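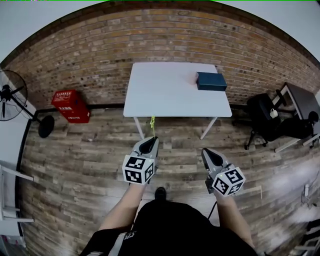 White table with splayed legs, teal lidded box on the right.

Hodville Side Table, White

The Hodville is a table for people who have measured their hallway twice and been disappointed both times. It goes against a wall and stays there, holding post, keys and whatever you were carrying when the phone rang.

The legs come separately and screw in by hand. Vatine, who make it, supply a small spanner anyway, and you will find it in a drawer in 2 years and wonder what it was for. Each foot has a felt pad. Fit them before you stand the table up – the other order is possible but undignified.

The top is painted white and wipes clean with a damp cloth. Red wine should be dealt with the same evening. Turmeric we would prefer not to discuss.

Item no. 579
Price: £211, or £200 if you collect from our Blöndal Road shop
Finish: white only (we tried sage, and so did everyone else)
Assembly: one person, one mug of tea
Delivery: to your front door. Stairs are between you and the driver.

Boxes, lamps and bowls are sold separately. Returns are accepted within the month, provided the legs come back too.

Customers also looked at: Stelton Bench, Stelton Coat Rail, Vatine Stool (back in stock in July)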